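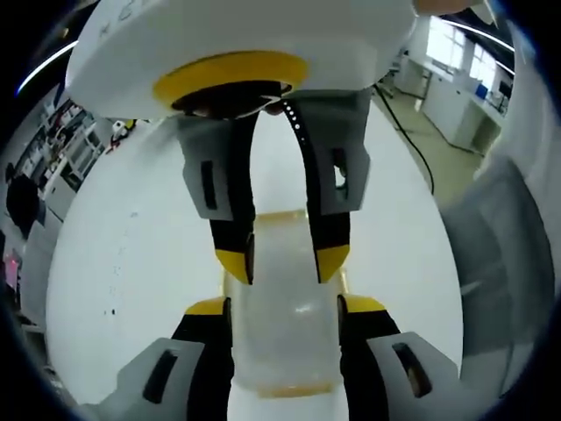

Potov 容器寸法テーブル データカード

概要

Potov は、小型の樹脂容器およびガラス容器の寸法、満量容量、口部形状を記録した表形式データセットである。家庭や小規模作業場で再利用される容器について、蓋の互換性の確認、収納棚の割付計算、計り売り時の風袋管理に使うことを想定している。収録件数は 471 件。1 件が 1 容器型に対応し、同じ型の個体差は別表に分けた。

版

現行は第 4 版。第 3 版との差は「変更履歴」を参照。第 2 版以前とは列名の互換性がない。

ファイル構成

containers.csv 主表。1 行 1 型。
specimens.csv 個体ごとの測定値。container_id で主表に結合する。
closures.csv 蓋の寸法とねじ形状。
fit.csv 容器と蓋の組合せ判定。
schema.json 列の型、単位、許容値。
CHANGES.txt 変更履歴の全文。

文字コードは UTF-8(BOM なし)、改行は LF、区切りはカンマ。小数点はピリオドを使う。Excel で直接開くと container_id の先頭のゼロが落ちるため、テキスト列として取り込むこと。

主表の列

container_id 文字列。6 桁固定。欠番あり。再利用しない。
material 材質コード。PP、PET、PS、PC、GL、UNK のいずれか。
material_source 材質の根拠。mark(刻印)、doc(仕様書)、none。
shape 口部から見た断面。round、square、oval、other。
rim_od_mm 口部外径。round 以外では長辺。
rim_id_mm 口部内径。
base_od_mm 底部外径。
height_mm 蓋を外した状態の全高。
brim_ml すり切りの満量容量。
mark_ml 目盛線がある場合の最大目盛。ない場合は空欄。
tare_g 蓋なしの質量。
tint 色味。clear、yellowish、blueish、smoke、opaque。
stackable 同型同士の積み重ね可否。真偽値。
site 測定場所。olbridge または figueiredo。
note 自由記述。日本語または英語。

空欄は「未測定」を意味する。「該当なし」には NA を入れる。両者を同じ欠損として扱うと、mark_ml の集計が狂う。

測定手順

寸法はデジタルノギスで測定し、0.1 mm 単位で記録した。口部外径は直交する 2 方向で測り、平均を採る。2 方向の差が 0.5 mm を超えた個体は specimens.csv の deformed を 1 とし、主表の代表値から除いた。

高さは定盤上でハイトゲージを用いて測定した。底面に湾曲のある容器では、接地点から口部上端までを全高とする。底上げの深さは記録していない。

満量容量は水の質量から求めた。手順は次のとおり。

1. 容器を乾燥させ、風袋質量を記録する。
2. 室温になじませた水を口部の縁まで注ぐ。
3. ガラス板を水平に滑らせ、盛り上がった水を落とす。
4. 外面の水滴を拭き取り、総質量を記録する。
5. 水温を記録し、密度補正を行って体積に換算する。

測定は各個体につき 3 回。中央値を specimens.csv に入れ、個体間の中央値を主表の brim_ml とした。薄肉の容器は持ち上げると縁が変形して水がこぼれるので、手順 2 以降は秤の上で行っている。ガラス板は手順 4 の前に外す。

色味の判定

tint は白色の紙を背景にした目視判定である。測色値ではない。透明樹脂は経年や洗浄履歴によって黄みを帯びることがあり、clear と yellowish の境界は測定者によって揺れる。底部は肉厚のため側面より濃く見えやすい。判定は側面の中央で行い、底部だけに色が見える場合は note に「底部着色」と書く。

tint から材質や劣化の程度を推定しないこと。両者の対応は検証していない。

蓋との適合判定

fit.csv の result は次の値をとる。

tight 手で閉まり、倒立させても漏れない。
loose 閉まるが、倒立させると漏れる。
no 閉まらない。
untested 未実施。

倒立試験は満量の半分まで水を入れて行い、保持時間は 60 秒とした。内圧や温度変化に対する試験は含まない。ねじ蓋の締付トルクも管理していないため、tight は輸送時の密閉性を保証しない。組合せの大半は untested であり、寸法の近いものから順に埋めている。

読み込み例

import pandas as pd
c = pd.read_csv("containers.csv", dtype={"container_id": str}, keep_default_na=False, na_values=[""])
s = pd.read_csv("specimens.csv", dtype={"container_id": str})
m = s.merge(c, on="container_id", how="left", suffixes=("_s", ""))

keep_default_na を省略すると文字列 NA が欠損値に変換され、空欄との区別が失われる。上の例では mark_ml が文字列列になる場合があるため、NA を除いてから数値に変換する。

既知の問題

・Figueiredo で測定した角形容器の一部は、長辺と短辺が入れ替わっている疑いがある。該当行の note に「要再測」と記した。
・Olbridge の初期分には水温の記録がない。密度補正には 20 ℃ を仮定した。
・口部が外側に巻いた容器では、rim_id_mm の測定深さが統一されていない。
・Skinetix 由来の行は化粧品用の詰替容器に偏っており、満量が 100 ml に満たないものが多い。全体の平均値を一般的な容器の代表値として使うのは不適切である。
・UNK は材質不明を示す。刻印が摩耗した個体と、もともと刻印のない個体を区別していない。

用途の範囲

棚板間隔の計算、代替蓋の候補抽出、風袋値の初期入力には使用できる。取引や証明のための計量、食品接触の適否判断、耐熱温度の判断には使用できない。風袋は同型でも個体差があるため、精度が必要な場合は現物を量ること。

変更履歴(抜粋)

第 4 版
・tint に smoke を追加。旧版で other としていた行を再判定。
・brim_ml を平均値から中央値に変更。
・closures.csv にねじの条数を追加。
・3 月の再測定分を反映。

第 3 版
・列名を英小文字とアンダースコアに統一。
・specimens.csv を主表から分離。
・単位をすべて mm、ml、g に統一。

修正の報告

誤りの報告には container_id、対象列、再測定値、使用した測定器を添える。寸法の修正は同型の個体 2 点以上の測定を原則とする。1 点しか入手できない場合は specimens.csv への追加として受け付け、主表の値は次版まで据え置く。容器の写真だけによる寸法修正は受け付けない。

管理:Glenys Landeg
ライセンス:CC BY 4.0。再配布時はデータセット名と版番号を表示すること。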